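Property Care > Rentals > Checklists

Kitchen inspection checklist for furnished rentals

Print this page | E-mail this page

By Clyde Ridgeway. Revised 20 August 2018

This is the list we use at the Rowbotham units between tenants. Do it with the kitchen lights on and the water running. Mark each line OK, FIX or REPLACE, and write a comment for anything that isn't OK.

1. Sink and drain. Run hot water for 10 minutes, then feel under the trap with a dry paper towel.
Comment: Unit 16 had a slow drip at the slip nut. Hand tightening fixed it.

2. Outlets near water. Press TEST on each GFCI, then RESET. If it won't trip, call the electrician.

3. Dishes and bowls. Run a thumb around every rim. Chips and cracks go in the trash, including the ones on the bottom.

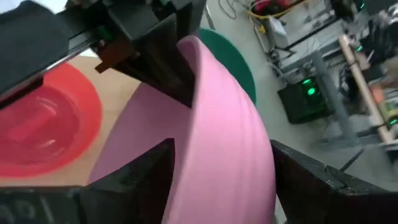 Reading time: 2 minutes

Comment: Plastic that has gone sticky or smells after washing is marked REPLACE. Don't put it back in the cabinet for the next people.

4. Stove. Light each burner. Yellow flame is a FIX. Pull the range out and look at the gas connector, and check that the anti-tip bracket is still screwed down.
Comment: Bracket missing in two units since January.

5. Cutting boards. Deep grooves or a split along the grain, REPLACE. 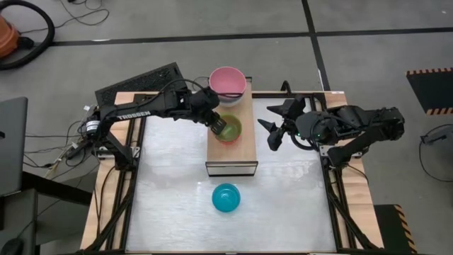 Kanokwan Ruangrit would move the boards ahead of the stove, as she finds more bad boards than bad burners and likes to get the trash bag filled early.

6. Smoke alarm. Hold the button until it sounds. Read the date on the back.

7. Fire extinguisher. Needle in the green, pin in place, nothing stacked in front of it.

8. Cabinets. Open and close every door. Look for droppings, loose hinges and old shelf paper.
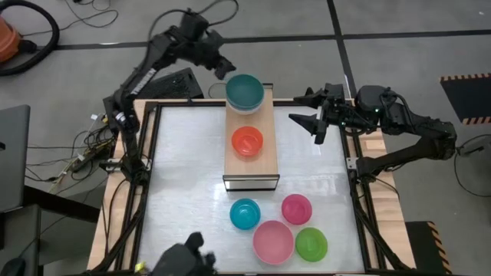

Bowls and board, item 3 and item 5.

9. Sign the sheet and leave a copy in the drawer by the door.

Reader comments

Octavio Huamán: Add the refrigerator gasket. Ours was letting in air all summer.

Tobias Crenshaw: How old can an alarm be before you mark it REPLACE?

Clyde Ridgeway: Ten years from the date on the back, or sooner if the maker says so.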